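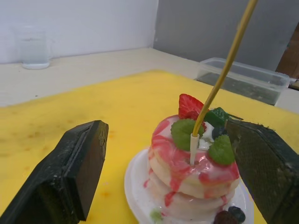 Wrist camera view with the two-tier cake on its plate, between the gripper fingers.

Teaching a Gripper to Be Gentle: Our Cake Project
Lemlem Lencho, with Booker Van Dusen and Ibsa Beyene

So I should start by saying that I signed up for this project thinking we'd be stacking blocks. Everybody in the class stacks blocks! But our group wanted something where you can't just squeeze as hard as you like, and Booker said "cake" and that was pretty much the meeting.

The job we picked was to move a plate with a small cake on it to a new spot on the table without bumping the cake. The robot learns it from us. One person drives the arm with the remote controller (we call ours Skendulach, which was the name on the shared folder and it stuck), and everything gets recorded: the camera view, the arm position, and how far open the fingers are. Each full run from start to finish is one demonstration.

How we recorded

We did 123 demonstrations over the semester, starting in November. Ibsa and I drove most of them and Booker ran the recording laptop and yelled when we forgot to press start, which I did a lot. The yellow mat stayed in for all of our runs. A white plate against a bright yellow background is really easy to pick out on the screen, and I got much better at driving once I learned to watch the plate rim and stop staring at the fruit.

Driving from the wrist view is weird at first. You only see what the gripper sees, and the fingers take up a good chunk of it. When the right finger comes in over the edge of the plate it also covers part of the cake, so you lose sight of the exact thing you're trying not to touch. My first few tries I came in way too fast and then froze. Ibsa's trick was to line up using the left side of the plate, where you can still see the curve, and then go in slowly – I copied that and never went back.

We also tried moving the arm by hand for some of the early runs. It felt more natural, and I could get the angle right quicker, but my sleeve kept getting in the camera view and we ended up tossing those.

What happened when the robot tried it

We trained on the remote control runs only and gave the robot 30 tries on its own. It finished 4 of them. Not great! In most of the others it got to the plate fine and then closed the fingers a little too high. I think that's on us as drivers. When I went back through the recordings, Ibsa and I were coming in at clearly different heights, so the robot had two teachers telling it two different things.

Our instructor, Sioned Humphreys, suggested picking one driver and one approach height and recording a fresh set. We've started on that with Ibsa driving – he's smoother than me, I'll admit it. I'd also like a second camera off to the side, so there's a view of the plate that the fingers don't block. Booker is working out where we could mount it.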